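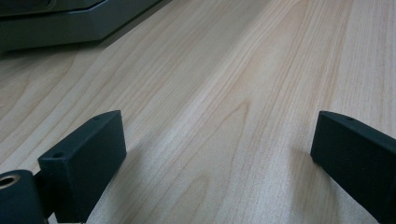

Which fingers should you put on a hand-held gripper if you can only make one set?

Plain flat ones, printed in black, with the screw holes in the same place as on the Urivell set so you can swap later. I have spent most of March going back and forth between two designs, and the flat blocks are the ones I keep putting back on.

Some background for anyone who hasn't read the earlier posts. I record short demonstrations by hand, with a camera fixed to the gripper, and use them to train a small arm. The arm is an old Onsri that I bought used. The fingers on the hand-held unit and the fingers on the arm have to match, or the arm learns to close on things at the wrong distance. Any change I make gets made twice, and that was the reason I put off testing for so long.

The two sets I compared were these.

Set one is the flat block. Straight sides, slightly rounded edges, no padding. It takes a little under two hours to print the pair on my machine and I don't sand them.

Set two is the curved finger that Vesico gives away as a free file. It is thinner and bends around the object when you squeeze. It needs a flexible filament, and my printer is slow with that, so I let it run overnight.

I did 300 pick-ups in total, split evenly, over 4 evenings and one long Saturday. The objects were whatever was in the kitchen drawer and the desk drawer: a tape measure, bottle caps, a glue stick, a deck of cards, a teaspoon, a lens cloth folded in four. I wrote down a miss every time the object slipped, tipped over, or had to be grabbed again.

The flat set missed 27 times. I lost the page with the exact number for the curved set, and I am not going to guess at it here, but it was higher, and the extra misses were nearly all on thin things. The curved tips roll outward when they touch the table. With a bottle cap lying flat you end up pushing it along. The flat tips come down square and get hold of the rim.

On the tape measure and the glue stick the curved ones were better, no argument. They hold round objects without you having to line anything up. If all I wanted to pick up was round, I would use them.

The camera matters here too. With the flat fingers, both tips stay where they are in the picture, so it is easy to tell how wide the gripper is open. The curved ones change shape as they press, and the software I use to read the opening lost track of them on several runs. I tried putting a small paper marker on each finger. That helped until one of the markers came off under the cards.

Light was the other thing. My table has a slight shine and the desk lamp left a bright patch right where I was working. I moved the lamp to the shelf and pointed it at the wall, and the recordings got more even. There is still some glare in the middle of the table, but it is soft enough that I have left it alone.

Wichai Rungrueang wrote to me after the last post and suggested sticking a thin strip of rubber on the inner faces of the flat fingers. He does this on his Vusta and says it cures most slips on metal. I have the rubber but haven't tried it yet. My worry is that the strip adds thickness on both sides, and then I have to redo the zero setting on the gripper and again on the arm.

Two small notes if you print the flat ones. Put the screws in by hand the first few times – the holes are tight and a power driver will crack the plastic. And print a spare pair while the machine is warm. I broke a left finger on the second evening by leaning on the gripper while reaching for my tea, and lost the rest of that session waiting for a new one.

The rubber strips are next, then the teaspoon again, which gave me more trouble than everything else in the drawer.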